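How to Download Shows on Wita for Offline Viewing

Posted by Muireann Ó Ceallaigh, Mar 17, 2025

Long flight coming up? You can take whole seasons of Horgan with you, and it's so easy once you know where the button is! Downloads work in the Wita app on phones and tablets, but not in a browser, so grab the app first.

Step 1. Open Wita and sign in. Tap your profile picture, then App Settings, and switch on Download Over Wi-Fi Only (your data plan will thank you).

Step 2. Pick your video quality. Standard looks great on a phone, and you'll fit far more episodes. 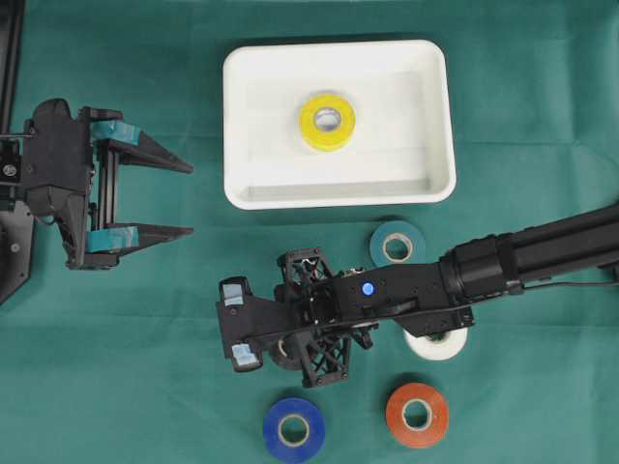 Yellow tape in a white tray

Step 3. Find your show and tap the little arrow next to each episode. I started with the first 6 episodes of Horgan and was hooked before I even landed!

Step 4. Go to My Downloads and wait for the check marks. Now try the fun part: turn on airplane mode and press play.
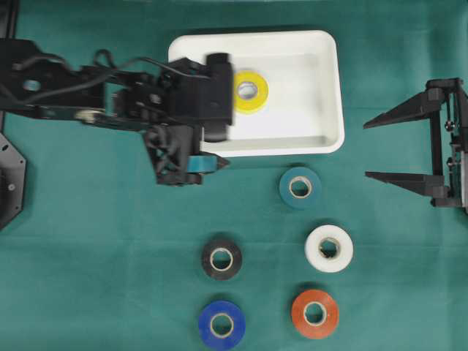 The tray on green cloth, with a black robot arm reaching over

How long do downloads last?
Most titles stay on your device for 30 days. Orketti films are stricter and expire 2 days after you press play, so save those for when you really have time to finish them.

Download button missing?
Update the app and restart it. Some shows, Tunine included, are streaming only for now, but Wita has offline viewing for Tunine on its list for May. I can't wait!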